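How to start a language and culture exchange evening in your town

Posted by Edgars Lill, August 16, 2023

Our association in Bromgate has held exchange evenings for families from different countries for some years now. People write to me and ask how to begin, so I put the steps in one place. You do not need to be a registered organization for the first evenings.

Step 1. Find two hosts from different communities. One host alone will invite mostly his own friends. With us it was Rocío Restrepo, who came from Colombia, and me. Each host should personally invite people, by telephone if possible. A printed notice brings few guests the first time.

Step 2. Choose a neutral room. A school dining hall or a library room is good. If you use a hall that belongs to a church or a mosque, say this clearly in the invitation, so that all can decide for themselves. We pay 170 for one evening, with kitchen and heating included.

Step 3. Fix one theme. "Culture" is too wide. We had good evenings about wedding customs, school memories and bread. Anselmo Cusi once spoke about the harvest festival in his village, and the questions continued until we had to close the doors.

Step 4. Seat people in mixed tables. Put a card with a number at each table and let the guests draw a number at the entrance. Families with small children may stay together — do not be strict with this.

Step 5. Plan the interpreting. Ask your interpreters one week before, and give them the text of any speech. A speaker should stop after every two or three sentences. Marleny Benavides interprets for us from Spanish, and she asks that jokes are told to her in advance.

Step 6. Keep the food simple. Ask every family for one dish with a small label that lists the ingredients, in the local language. Meat, nuts and alcohol must be named on it. 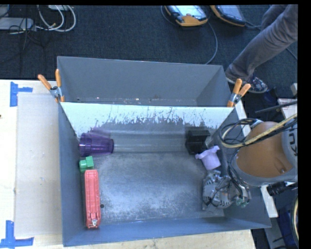
Step 7. Write down who came and how to reach them, but only with their permission. After our first open evening we had 153 addresses, and about 200 guests were in the hall. Send a short thank-you message within a few days, with the date of the next meeting already in it.

Step 8. Speak about money early. If you collect donations, tell the guests at the start what they are for, and publish the sum afterwards. Nilton Taipe keeps our accounts in a plain notebook and any member may read it.

For a second evening, change the hosts. The old ones can help in the kitchen.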